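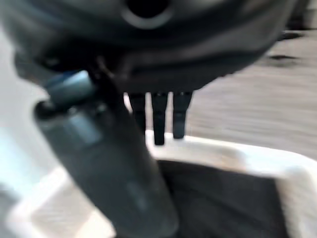 Diltilside to release second album Viltinura in September

15/07/2020

Diltilside, the four-piece from regional Victoria, will release their second album, Viltinura, in September through the independent label Drutard. The first single, "Nam", is out now on all the usual streaming services and as a paid download from the label's online shop.

Viltinura has nine songs and runs for 38 minutes. It was recorded over two stays at a rented farmhouse and finished in the band's own rehearsal room, where most of the vocals were done again from scratch. The band produced the album themselves. It is their first recording with a full-time keyboard player, who joined after the tour for their debut.

"Nam" was the last song written for the album. It began as a slow piano piece and sat unfinished for most of last year, until the drummer tried it at nearly double the speed during a soundcheck. The lyrics are about two sisters clearing out their parents' house and disagreeing over what to keep. The title was the name of a family dog.

"We had eight songs and thought we were finished," the band said. "Then we played Nam at the end of a rehearsal and it made two of the others sound tired. We dropped one, rewrote the other and put Nam second on the record. It's the song we'd play to someone who had never heard us."

The single comes with a B-side, "Weighbridge", which will not be on the album. It was recorded live in one take with all four members in the same room and a single pair of microphones.

Where the debut was built mostly on acoustic guitar and close harmony, the new album uses more keyboards and a good deal more bass. Three of the songs have brass parts, played by members of a local concert band that two of the group belonged to as teenagers. The harmonies are still there, particularly on "Second Paddock" and the closing song, "Lights at the Silo", which is sung by all four with no instruments until the final verse.

The band said the change in sound came from playing in louder rooms.

"On the first record we were used to small halls where people sat down. After that we were put on in pubs, and you can't whisper over a bar. We started writing things that would hold up at the back of the room. Some of the quiet songs survived that and some didn't."

The title track is the longest on the album at just under seven minutes. Viltinura is a made-up word that the band's singer used as a child for the far side of the hill behind the family home. It appears once in the lyrics, in the last line.

Track listing

1. Harrow
2. Nam
3. Second Paddock
4. The Colour of the Dam
5. Viltinura
6. Borrowed Ute
7. Neighbours
8. Long Weekend in Town
9. Lights at the Silo

Formats and pre-orders

Viltinura will be available on vinyl, CD and digital. Pre-orders are open now through the Drutard online shop.

The first vinyl pressing is limited to 1,000 copies on black vinyl, with a printed inner sleeve and full lyrics. Of these, 200 will be signed by the band and sold only through the label, with a limit of one signed copy per customer. Signed copies cost the same as unsigned ones. Independent record shops can order stock from Drutard directly.

The CD comes in a card sleeve with a fold-out lyric sheet. Anyone who pre-orders the album in any format will be sent a download of "Nam" and "Weighbridge" straight away, and a download of the full album on the day of release. Overseas orders will be accepted, but customers should allow extra time for delivery as postal services are slower than normal.

Live dates

The band's planned winter tour was cancelled in April. Tickets were refunded through the original point of sale, and anyone still waiting on a refund should contact the venue they booked with.

No new dates have been set. Diltilside will instead play the whole of Viltinura from start to finish in an online concert during release week. The concert will be free to watch, with the option to donate, and all donations will be shared among the four venues where the cancelled shows were to be held. The stream will stay up for seven days afterwards. Details of the date and time will be sent to the label's mailing list first and then posted on the band's own page.

"We'd rather be in a room with people, obviously," the band said. "But those venues booked us when we could barely fill the front row, and we'd like them to still be open when we're allowed back."

About Diltilside

Diltilside formed as a duo, playing at markets and country shows, and became a trio before recording their self-titled debut. That album was released by Drutard with a first run of 686 CDs, which sold out during the tour that followed. It has since been repressed and is still available. The largest headline show the band has played so far was the final night of that tour, in front of 1,203 people.

The band write together and share all songwriting credits. Outside music, the members work in teaching, fencing, nursing and a hardware shop.

About Drutard

Drutard is an independent record label releasing folk, country and indie pop by Australian artists. It runs its own mail-order shop and puts out between three and five records a year. Viltinura is its second release of 2020.

Notes for media

"Nam" has been delivered to community and national radio in full and edited versions. The edit is 20 seconds shorter, with a trimmed introduction. Neither version contains any language that needs a warning.

Advance streams of the album can be requested by reviewers and radio presenters from the Drutard press desk, using the contact form on the label's website. Please include the name of your publication or program and your deadline. Reviews are under embargo until the week of release. Members of the band are available for phone and video interviews, preferably in the evening, and can record short station IDs on request.

Cover artwork, lyrics and full recording credits are available from the same address.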